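렌데모(Rendemow) 의학도서관, 새 단장 마치고 다시 문 연다
외과학 고서와 수술 교재 2,805권 한자리에… 일반 시민에게도 전면 개방

2023년 2월, 클루드홀름(Cludholm) — 렌데모 의학도서관이 긴 보수 공사를 끝내고 이달 시민 곁으로 돌아온다. 서가를 모두 비우고 바닥과 창호, 조명까지 손본 큰 공사였다. 마지막 책 상자가 지난 1월 지하 수장고에서 올라왔고, 지금은 사서들이 청구기호를 한 권씩 맞춰 보며 막바지 정리를 하고 있다.

이번 재개관으로 가장 크게 달라지는 곳은 2층이다. 예전에는 의료인과 의대생만 들어갈 수 있었던 외과학 서고가 누구나 둘러볼 수 있는 개가식 서가로 바뀐다. 해부도첩, 병원 연보, 수술 교재, 간호 실습서 등 2,805권이 주제별로 꽂히며, 손때 묻은 여백 메모가 그대로 남아 있는 교재도 여럿 포함됐다. 누군가 시험 전날 밤 급하게 그려 넣은 듯한 매듭 그림을 발견하는 재미가 정말 크다!

2층 안쪽에는 '로만(Roman) 열람실'이 새로 생긴다. 원래는 제본 작업실로 쓰던 방인데, 공사 중에 천장을 걷어 내자 오래된 채광창이 나왔고 설계를 바꿔 그대로 살렸다. 오후가 되면 긴 책상 위로 햇빛이 들어온다. 고서를 위한 독서대와 확대경이 자리마다 놓이고, 빛에 약한 자료는 북쪽 벽면의 별도 서가에서 꺼내 볼 수 있다. 도서관 전체 좌석은 200석으로 늘었으며 휠체어 이용자를 위한 높낮이 조절 책상도 층마다 마련했다.

디지털 자료도 한층 풍성해졌다. 도서관은 공사 기간을 이용해 훼손 위험이 큰 책부터 차례로 스캔했고, 지금까지 989권의 전문을 올려 두었다. 회원 가입 없이 관내 단말기에서 바로 읽을 수 있으며, 저작권 보호 기간이 끝난 자료는 집에서도 볼 수 있다. 검색창에는 옛 병명과 요즘 병명을 함께 찾아 주는 기능이 들어갔다. 옛 문헌에서 가족의 병력이나 고향 병원의 기록을 찾던 분들이 오래 부탁해 온 기능이라 직원들도 무척 기대하고 있다.

이번 사업은 마디스(Madis) 문화재단의 지원으로 이루어졌다. 재단은 서가 제작과 고서 보존 처리 비용을 맡았고, 앞으로 두 해 동안 어린이·청소년 프로그램도 함께 꾸린다. 첫 프로그램은 '책으로 만나는 우리 몸'이다. 초등학생은 커다란 해부도첩을 펼쳐 놓고 뼈 이름을 우리말로 옮겨 보고, 중고등학생은 옛 의학 교재의 한 장을 골라 지금 교과서와 나란히 읽는다. 보호자도 옆자리에 앉아 함께 참여할 수 있다.

재개관 기념 전시 '한 땀의 역사'는 1층 로비와 계단참에서 이어진다. 상처를 꿰매는 일이 책 속에서 어떻게 설명되어 왔는지를 따라가는 전시로, 목판 삽화에서 컬러 화보까지 펼친 면을 중심으로 꾸몄다. 같은 매듭을 두고 책마다 이름도 다르고 손가락 위치를 가리키는 말도 달라서, 나란히 놓고 읽으면 옛 저자들이 서로 말다툼을 벌이는 것 같다. 실과 바늘에 관한 용어를 모은 작은 낱말집도 준비했다. 표제어마다 처음 실린 책과 쪽수를 적어 두었으니 마음에 드는 낱말을 골라 2층 서가에서 원문을 찾아보시길 권한다.

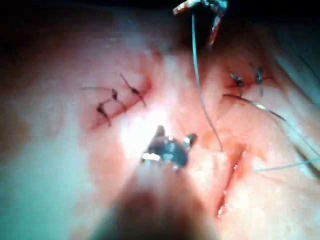
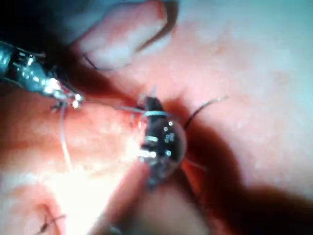
낱말집은 약 1,000부를 찍어 로비 안내대에서 무료로 나누어 드린다. 글씨를 키운 큰글자판은 안내대에 말씀하시면 받을 수 있고, 음성으로 듣는 판은 도서관 누리집에 올라간다. 전시 해설은 오전과 오후 한 차례씩 진행되며 수어 통역이 필요한 관람객은 방문 사흘 전까지 전화로 신청하면 된다.

개관 시간은 화요일부터 토요일까지 오전 열 시에서 저녁 여덟 시까지다. 로만 열람실은 저녁 여섯 시에 문을 닫는다. 고서 열람은 당일 신청이 가능하지만 보존 처리 중인 책이 있으므로 누리집에서 상태를 먼저 확인하는 편이 좋다. 입장료는 없다. 가방은 1층 보관함에 맡기고, 필기구는 연필만 가지고 들어갈 수 있다.

집에 오래된 의학책이나 간호 수첩, 병원 소식지를 간직하고 있는 시민의 연락도 기다린다. 도서관은 기증을 원하는 자료뿐 아니라 잠시 빌려 스캔한 뒤 돌려드리는 방식으로도 자료를 받고 있다. 표지가 떨어졌거나 몇 장이 빠진 책도 괜찮다.

문의: 렌데모 의학도서관 홍보·교육 담당
취재를 희망하는 언론사는 방문 전날까지 홍보·교육 담당으로 연락 바랍니다.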